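Pruno Teaching Group
Minutes of the January meeting, upstairs room at Greletport
Started shortly after 7 in the evening, closed a little before 9

Welcome and last month's minutes

The chair thanked everybody for coming out on such a miserable night and for bringing so much food, which was passed up and down the table all evening and made for slow note-taking. The minutes of the last meeting were read and accepted with one correction. The item about charging cables should have said that the short cables are the good ones and the long ones are the ones being thrown out. Several people had already thrown out their short cables. They are asked to look in the bin by the stairs before it is emptied.

How the recording is going

Most of the evening went on this, and happily so. The group has now sent in 69 sessions of the box task, where a person works a pair of hand-held grippers and unpacks or tidies a box of ordinary household things, so that the Pruno arm can later learn the motions from the recordings. We had hoped for a few more by now, but what has come in is a good deal better than the autumn batch, and the people who have been doing it at home in the evenings deserve a big thank you. It is tiring on the wrists and a bit lonely, and it was nice to hear everyone compare notes.

There was a long and friendly discussion about soft things. Hard items such as cups and blocks are going well, and almost anybody can record them after an evening of practice. Cloth is another story. A heap of fabric never lies the same way twice, the fingertips take hold of one layer when you meant to take two, and people find themselves tugging at things the way they would with their own hands. One member said she had started talking out loud to a scarf. Those who do best with cloth seem to go slowly, pinch near a fold, and lift straight up before moving sideways. Others like to drag the cloth toward themselves first - there was no agreement on this and both ways will be kept in the collection, with a word in the notes to say which was used.

Plastic bags and packets

The thin bags came up again. They are see-through, they crumple, and they slide in front of whatever you are really reaching for. It was asked whether bags should be left out of the box task altogether. After some back and forth the feeling was that they should stay in, as people's homes are full of them, and an arm that has only ever met tidy cubes will not be much use to anybody. We looked at one of the mixed boxes together on the big screen and talked about which item each of us would go for first.

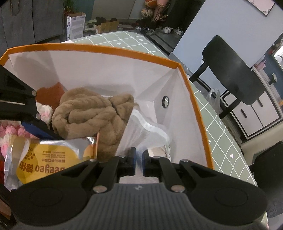

Mixed box, with the grippers at the clear bag, the brown plush and the yellow and silver packet.

Opinions were divided, as you might guess. Some would clear the bag first to get a proper view of the plush fabric beside it. Others would begin with the packet, on the grounds that it has a definite shape and you know when you have hold of it. The pink and white knitted piece had its supporters too, mostly among the knitters. It was agreed that there is no right answer and that the order should be left to the person recording, so long as they make up their mind before they begin and do not hover over the box for ages deciding. Hovering was the most common complaint from those who go through the recordings afterward.

Using both hands

Several newer members asked whether they must use both grippers all the time. They need not. The second one can wait to the side, or hold something steady while the first does the lifting. What does cause trouble is when one gripper drifts in front of the other and neither of them can be followed properly. If you notice this, please just move on as naturally as you can and mention it in your notes. Nobody will be cross, and a slightly clumsy session is still worth sending.

Remote control trials

The Matolon trials have been quieter. Driving the arm from across the room with the hand controllers works nicely for reaching and pointing, but there is a small delay that makes gripping feel like wearing somebody else's mittens. Two members who have tried both ways much preferred the hand-held grippers for anything soft, and were happy with the controllers for opening drawers and pushing things along a shelf. It was agreed to keep the remote sessions to drawers and shelves until spring, and then have another look. Anybody who would like a turn at the controllers should come by early before the next meeting - bring a warm sweater, as that end of the building is cold.

Equipment

The group has 6 pairs of grippers out on loan at present. One pair has a left trigger that sticks and has been sent back to Ouazzani for repair. Borrowers are reminded to wipe the finger pads with a barely damp cloth after each session, and please not with anything oily. One pair came back smelling strongly of furniture polish and has been airing on the windowsill. There was also a plea to return the little screwdriver from the green pouch, and no questions will be asked.

Target for the year

The proposal was to aim for up to 1000 sessions by next winter. This was thought brave by some and cheerful by others. After a bit of teasing it was adopted as a hope, with the understanding that good notes matter more to us than a big pile, and that people with small children or busy seasons at work should do what they can and not fret.

Other business

The kettle needs replacing. A collection was taken and a new one will be bought before next time.

A request was made for donations of soft odds and ends for the practice shelf: old hats, dish towels, stuffed toys, single socks. Please wash them first.

Next meeting in the same room at 7. The side door will be open, and the bell still does not work, so knock loudly.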